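*July 27, 2019*

Larko 5 is out! I've been running the release candidate since the end of May, so I've had plenty of time to get attached to it and also to get annoyed by it, and I figured I'd write up what changed before the final build eats my whole weekend.

If you missed the earlier posts: Larko is the two-arm motion planner and controller that the folks at Wuvis put out, the one with the yellow timeline window. The old version planned one arm first, froze that path, and then made the other arm work its way around it. That was fine when the arms had their own sides of the table. As soon as they had to share a tray you got the famous "after you, no, after you" stall, where both of them sit there twitching and you go make tea.

The new one plans both together. There's a single shared timeline, and each arm can slow down or hurry up along its own path to let the other one through. Lurdes Sampaio, who leads the planner work, told me over a pretty bad phone line that the joint search was the easy bit and the timing layer took them most of a year. "We threw out two of them," she said. "The second one I liked. I still have it in a branch."

## The parts I noticed first

Replanning is so much quicker. The release notes give 60 milliseconds as the target for a full two-arm replan, and on our bench machine I mostly see it land under that, as long as I don't have the point cloud viewer open (more on the viewer below, I have feelings). The control loop now runs at 400 Hz by default. It used to be a setting you had to go find in a file, and half the people writing to the mailing list about jerky wrists had never touched it.

Collision shapes have changed too. Cables get their own soft padding now, so the planner treats a cable loop hanging off a wrist as something it should stay away from but can brush against if there's no other way. I love this. On the old version I'd either leave the cables out of the model and hope, or wrap the forearm in one enormous cylinder and then wonder why it refused to reach into anything.

And there's thin-edge handling, which sounds dull and is my favorite thing in the release. Tray walls and bucket rims used to come out of the depth data as fuzzy blobs, so the fingers would keep a silly distance from them. Now you can mark an edge as "close work okay" and the grippers will come right up to it. Fatemeh Kermani wrote that part, and the demo config she ships with it is a blue tray of little plastic toy creatures with a couple of buckets beside it, which is more or less what I've had the arms busy with all month. Small, bendy, bright things in a shallow tray are a great way to find out what your planner is bad at. Some of the green toys lie right up near the walls, the pink ones have those skinny spread-out limbs, and you've got two arms that both want to be in the same bit of air.

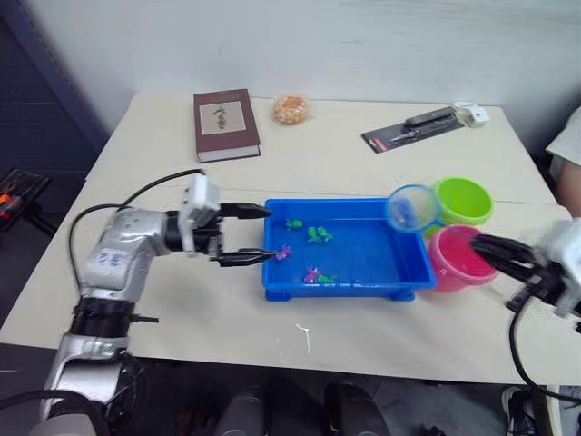

## What perception does now

The toys also turned out to be a good workout for the segmentation module. It's a separate download called Drunivness (I've stopped asking about the name) and it plugs in with one line in the config. It does a nice job with solid bright colors. Lime green bucket, pink bucket, blue tray, no trouble at all, it grabs those the moment it starts up.

Mesh is another story. A hand net with see-through mesh gives it fits: it'll find the rim, then decide that whatever it sees through the mesh belongs to the net, and you end up with one big lumpy object sitting on the corner of your tray. Clear plastic is just as bad. A crumpled piece of see-through wrap on the table will flicker in and out of the map from one update to the next, and each time it pops in, the planner politely goes around it. You can draw an ignore region by hand, and I did, but it feels like cheating.

I asked Imad Nassar about it, as he looks after Drunivness these days, and he was nice enough not to sigh at me. The net thing is issue 2577 on the tracker. It's been open since the beta and he's got a fix half written that looks at how the depth values scatter behind a thin rim. He wouldn't give me a month for it. He did ask for recordings from anybody with nets, colanders, wire baskets, that kind of stuff, so if you have a kitchen drawer and a depth camera, please help the man out.

Clutter outside the work area is much better behaved. I can leave a book or a snack along the back of the table and it gets boxed up as "static, don't care" after a few seconds, and the arms just carry on. Before, I had to clear everything off or mask it, and I'm not a tidy person.

## People near the table

This is the bit I'd read twice if you run a shared bench. There's a new slow zone setting. You draw a band along any table edge, and when a person's arm or shoulder shows up in it, both robot arms drop to whatever speed cap you've set. It's on by default with a low cap, so if you upgrade and your arms suddenly seem sleepy, look there before you write to the list! I spent most of a morning hunting for a controller bug that was my own elbow.

Coralie Pomare at Yazdani has been using it on their packing test bench and she likes it a lot more than I do. Her view is that the cap should be even lower out of the box. She also pointed out that the slow zone is a comfort feature and the manual says so in bold: it doesn't replace your stop button or your real safety setup, and it won't pass for one if somebody comes around to check. So keep the button where you can slap it.

## Stuff that still bugs me

The viewer. Oh, the viewer. It's been redone, it looks lovely, and it hogs the processor so badly that replans get visibly slower with it open. There's a "light" mode in the menu which helps some. I've gone back to running it on my laptop over the network and that's been fine.

Config files from the last version load, but the gripper opening limits don't carry over and you don't get a warning. Mine came up at the factory values, fingers spread way wider than I wanted for picking toys out from beside a tray wall. Check yours by hand before the first run. Simin Alipour has posted a little script on the mailing list that copies the old limits across, and it worked for me on the second try (the first time I'd pointed it at the wrong folder, so that one's on me).

Logging is still all or nothing. Either you get one line per plan or you get a file that fills the disk overnight. I've asked for something in between and was told it's on the list.

## Getting it

The planner is on the Wuvis download page now, with Drunivness as its own package next to it. Linux only, same as ever. If you were on the release candidate you need to remove it first, because the installer will happily put the final build right beside it and then start the old one. The license hasn't changed, so it's still free for teaching and hobby benches, and the paid tier is for anyone shipping product with it.

Lurdes says there'll be a point release once the gripper limits thing is sorted. I'm going to try a third arm on the shared timeline before then, which the docs say is unsupported and the config file lets you do anyway. I'll post how it goes.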